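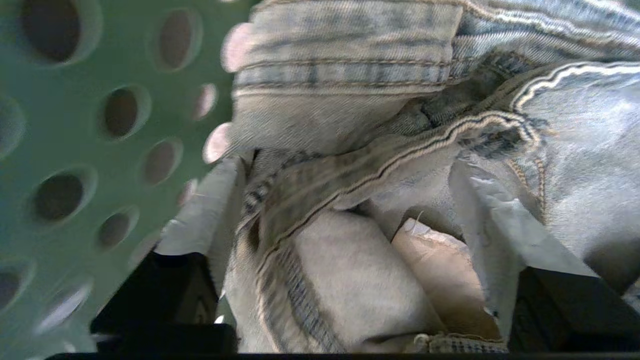 3.2 Denim and the problem of the pile

Jeans are the garment that most laundry studies would prefer not to discuss. Shirts fold, towels stack, and socks at least have the decency to be small. A pair of jeans, once dropped, keeps whatever shape it landed in and defends it. We gave denim its own section because our participants did the same: in the Prasulton diaries it drew more written complaint than any other item, bed sheets included.

The diaries ran through June and cover 3696 garment entries from 445 households. Each entry records where a piece of clothing was put down, how long it stayed there and what was eventually done with it. "Eventually" is carrying a fair load in that sentence. The median pair of jeans waited longer than the median shirt, and a good many were worn again straight from the heap, a result we coded as "self-resolving".

Figure 4. Light-wash jeans, crumpled, beside a green perforated metal panel. The waistband section is folded, and the topstitched seam bends over a fold and carries on in a wavy line.

Figure 4 shows why we score seams before cloth. The faded blue-grey surface gives a folder little to go on, as one patch of worn denim looks much like the next. The stitching is more helpful. A double row of light tan thread can be followed by eye across a fold, and the waistband, with its tan and orange rows, is hard to mistake for a leg. Following Luangrath, we call these features landmarks — a grand word for thread, but it has stuck.

Our crumple score therefore counts the changes of direction along the longest visible seam and leaves the overall outline alone. Outline was the basis of the older Hekska scale, which works nicely for tea towels. Applied to denim it rated a knotted pair and a neatly halved pair as equals, a view none of our coders shared.

Two limits should be noted. Dark jeans with matching thread offer far fewer landmarks, and 400 entries were set aside on those grounds. Stretch denim also behaves more like leggings than like jeans, whatever the label claims.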